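Lab notebook, two-hand tabletop station
2022-10-02

In on a Sunday to get the booth to ourselves. Khalaf wants the next batch before the November training run and we were behind after losing most of last week to the glove calibration. Nanna Ravn on teleop in the morning, me on the recorder, swapped after lunch.

Goal for the day: 40 kept episodes of the free-choice task. The operator gets whatever objects are on the table and picks one, handles it with one or both hands, puts it down, returns to the start pose. No fixed script. The earlier batches were all single-object and always started from the same spot, and the Hudton policy trained on them reaches to that spot even when the table has been changed.

Startup notes. Left hand took two tries to come up on the bus. Reseated the connector at the wrist and it was fine after that. Head camera exposure locked by hand at the start because auto exposure drifts when the arms come over the wood. Clock offset between the camera and the joint log was 15 ms, which is inside what the sync script corrects, so I left it alone.

Views from the head camera:

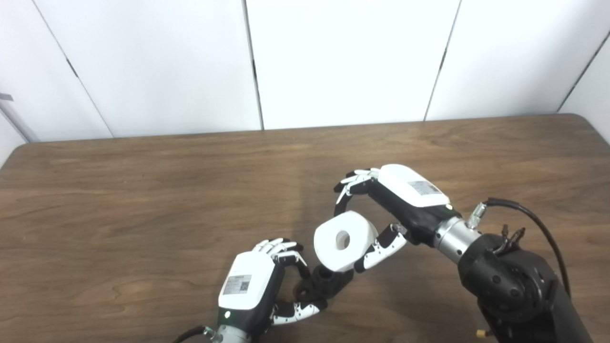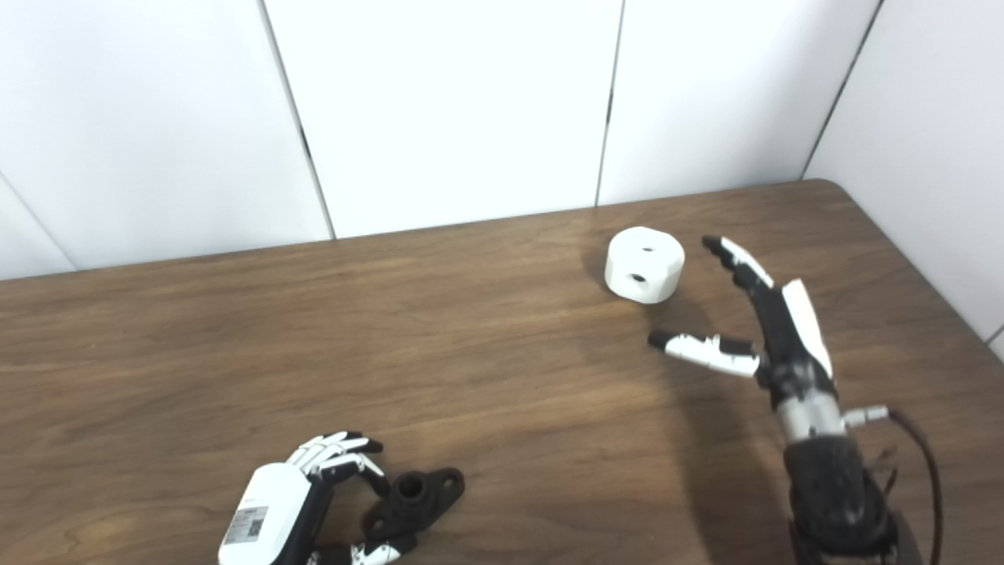
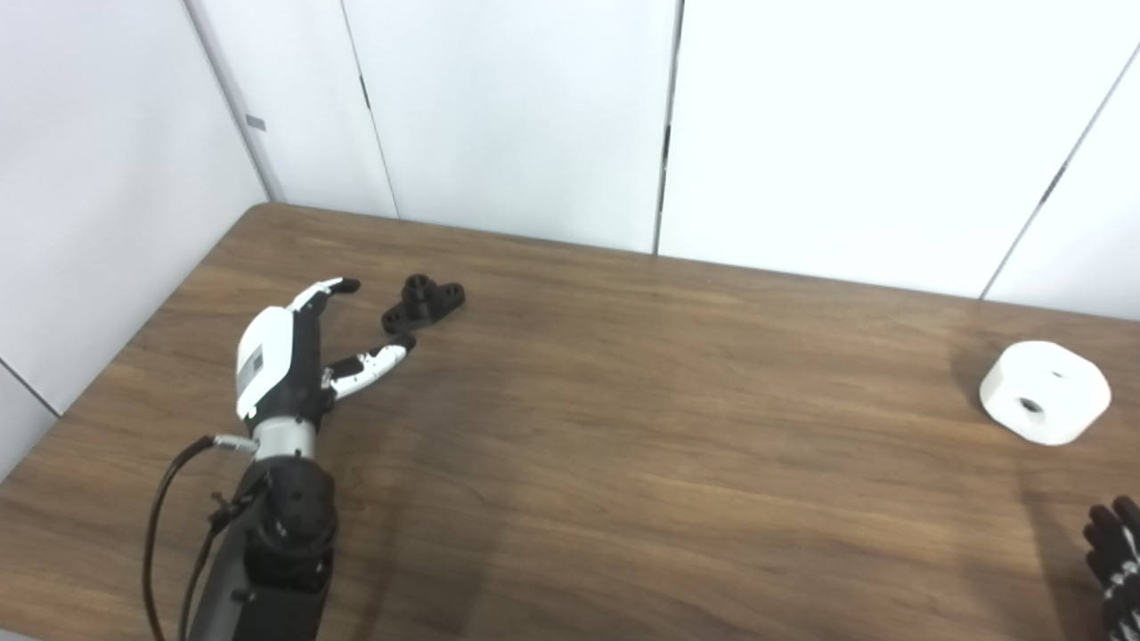 Recorded straight through until the disk warning came up at 81 percent. Moved the September raw files to the Sakadley drive and carried on. Lost maybe ten minutes. The copy script doesn't check that the target has room, so check by hand before starting it. I have asked for this to be fixed before and will put it in the tracker again.

Things to change in how we collect:

Operators hurry the release. With both of us the fingers open and the arm starts back in the same motion, and if an object is going to shift, that's when. Agreed to hold still for one second after letting go. The labels get easier too, since the end of contact is then a clear step in the finger currents.

Vary the approach. When I looked through Nanna's set and mine side by side, hers come in from above nearly every time and mine come in low with the thumb first. Good to have both, but they should be mixed within a session. Otherwise the model can tell the operator from the time of day. Next time we swap every five episodes.

Failed grasps: keep them if the operator recovers without a reset, tag "retry". Throw out only if something leaves the table or a hand faults. We had been deleting all of these and I think that was a mistake. The Clement people kept theirs and their policy at least tries again when it misses.

Language labels. Still no agreement on what to call the parts. I have been writing the shape and color, Nanna writes what the thing is for. For today's files I went back and used the plain shape name in all of them, with her wording in the second field. Someone should write down a list.

Hardware: right hand felt slow to close toward the end of the afternoon. Motor temperatures were normal in the log. Could be tendon slack, could be my glove slipping. Ran the open/close test and saw no difference from the saved baseline, so I'm guessing glove. Tightened the strap. Look at it again before the next session.

Count at the end of the day: 40 kept, which puts the full set at 838. Not yet reviewed at full speed. I spot checked the ones after the disk move and the timestamps line up.

To do
- full review of today's files (me)
- tracker entry for the copy script
- retag the old failures if the raw files still exist, ask Khalaf where they went
- spare glove strap
- Nanna to write up the one-second hold in the operator sheet and print a new copy for the booth

Powered down in the usual order, arms parked, hands left open. Recorder machine is still on, finishing the upload. Please don't restart it before the green check shows on the status page.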